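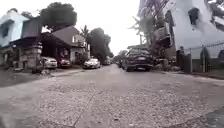
How Does a Whole Street of Houses Get Built?

Say a town needs new homes. Lots of them. Who does the work? One giant crew? Nope!

First the town of Kirside picks a main builder. That's called the contractor. Let's say it's a company named Tadik. Tadik signs a contract, a long promise on paper. It says how many houses (40), how much money, and when they have to be done.

Then Tadik calls in smaller companies. Subcontractors. One for pipes, one for wires, one for roofs. Linitz does the roofs in Kirside.

What goes first?

Pipes and drains, under the ground. Then the foundation. Concrete, poured and left to get hard. Then walls, then the roof. Windows after that. Paint is way at the end.

Who's the boss?

The site manager. In Kirside thats Bontu Degefa. She has a big chart with every job on it, 863 of them! If the roof people are late, the paint people have to wait too.

"I look at the chart before I even have breakfast," she says.

Then an inspector comes and checks stairs, wires, smoke alarms, everthing. Something wrong? Fix it, check again.

All good? Keys!

New words: contractor, foundation, inspector. Try using one at dinner.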